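Collection notes, bimanual cell, April

Most of this month went on recording demonstrations for the two-arm policy. Both arms share one rail and work over the same patch of table, so nearly every useful motion ends with the grippers close together in the middle.
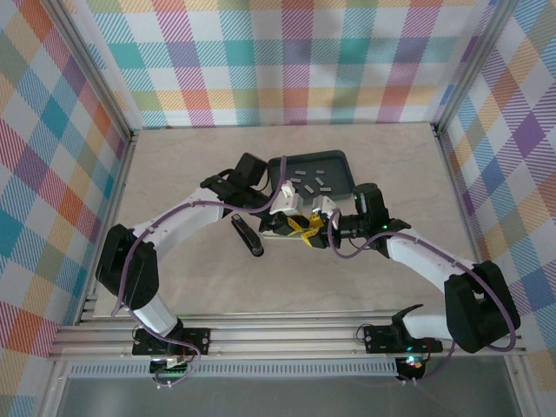 Where the count stands

The Clotdale set is at 1,228 episodes after filtering. I record in batches of 100 and review each batch before starting the next, which is slower than reviewing everything at the end but catches drift in the operator's habits. Mine is a tendency to lead with the left arm. By the third batch I was doing it in nearly every episode, and a policy trained on that subset would hardly move the right arm until the left had stopped.

The tray of gray blocks gets reshuffled by hand between episodes. Seven blocks, tipped in and left at whatever angle they land. An earlier set had them lined up neatly, and the resulting policy was excellent at neat rows and useless otherwise.

What gets thrown out

An episode is dropped if the grippers touch each other hard enough to show in the joint currents, if there is a pause longer than two seconds with no commanded motion, or if the timestamps from the two arms disagree. The last was the most common cause in the first 200 episodes. I traced it to the logger, which stamped packets on arrival instead of on send. Fixed in the Tidgate branch, and the old files have been relabelled where the offset could be recovered.

Failed grasps stay in if the operator recovers. Khurram Naqvi disagrees with me on this. His view is that recoveries should be a separate set with its own sampling weight, and he may be right – the current mix under-represents them badly. I've added a recovery flag to the episode metadata so we can split it either way later.

Walls

The plaid lining is there for the visual encoder. With plain panels, the background gave it very little texture to work with, and small camera shifts went unnoticed until the evaluation numbers sagged. Diagonal bands in several colours make a shift obvious when I overlay the first image of a session on the reference. I check that overlay every morning now, before the arms are homed.

Still to do

Retrain on the full set with the relabelled files included, then again without them. Rewrite the operator sheet so it specifies which arm leads, alternating by episode number. Ask Roussel whether the spare wrist motor has shipped.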